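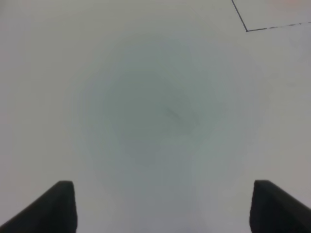

Groups > Genby Arm Software > Meetings > Notes, June

Search minutes and notes

Genby Arm Software Group
Minutes, June meeting, Wistthorpe office

Chair: Da-eun Wi
Start: 3:15 pm

1. Minutes of the last meeting
Accepted with one correction. Item 4 should read "planner timeout", not "gripper timeout".

2. Wrist camera exposure
Auto exposure is still drifting when the wrist is close to a pale surface. The corner detector then drops one of the two edges and reports no corner at all. Da-eun proposed locking exposure and gain before the final approach and releasing them on retreat. Agreed. The lock will go in the camera node so that the planner doesn't have to know about it.

There was some discussion of whether the arm's own shadow should be masked. The detector treats soft shading as background at present and that will stay. Small dark marks are a different matter — they pass the contrast test and have been picked up as edge points. A minimum length will be added to the line filter. Starting value is 15 pixels, to be set in the config file.

3. Finger mask
The mask that hides the gripper fingers from the detector was drawn by hand for the old finger tips and is a little narrow for the current ones. Agreed to generate it from the gripper model and the joint reading. Until that is done, everyone is to use the wider mask on the Comham branch.

4. Control loop
The logger was blocking the 1000 Hz loop when the disk was busy. Writing has moved to its own thread with a ring buffer. No objections to merging. The dropped sample counter should be shown in the status panel, and a warning raised if it goes above 2 in a run.

5. Planner
Ticket 52 (wrist flips over near the joint limit) stays open. The cost on wrist rotation helps but makes some short moves much slower. Da-eun would like to see the same start poses run with and without the cost before deciding. Replays to be saved in the Na folder with the config used.

6. Calibration tool
The tool still writes over the last hand-eye result without asking. It will keep the old file under a dated name and print both results side by side. The help text needs a spelling check as well.

7. Other business
The simulator licence is due for renewal. Carried over to the next meeting.

Actions
Exposure lock in camera node — Da-eun Wi
Line filter minimum length — Da-eun Wi
Finger mask from model — not assigned
Logger merge, status panel counter — after review
Planner comparison, ticket 52 — before next meeting

Closed 4:20 pm.

Filed under: Minutes, Perception, Motion control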